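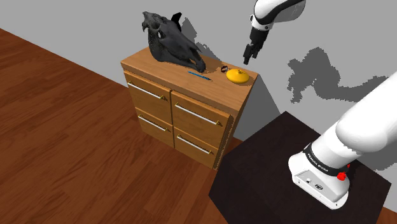
Small cabinet, four drawers, bar pulls.

Hello all at Boneva – a quick update on the Prumau furniture reuse shop, now we're into spring. We've sold 172 pieces since November, which is miles better than I dared put in the bid! Drawers and bedside bits go fastest. Wardrobes just sit there (too big for the flats on Sotelo Road, I think).

Your grant has paid for the van repairs and 32 delivery runs so far, with around 400 pounds left over for fuel. The Oleo store has offered us more floor space, but the roof leaks, so I've said not yet. Could we move 30 pounds from printing to dust sheets? I'll send the receipts with the next report.

March 17, 2024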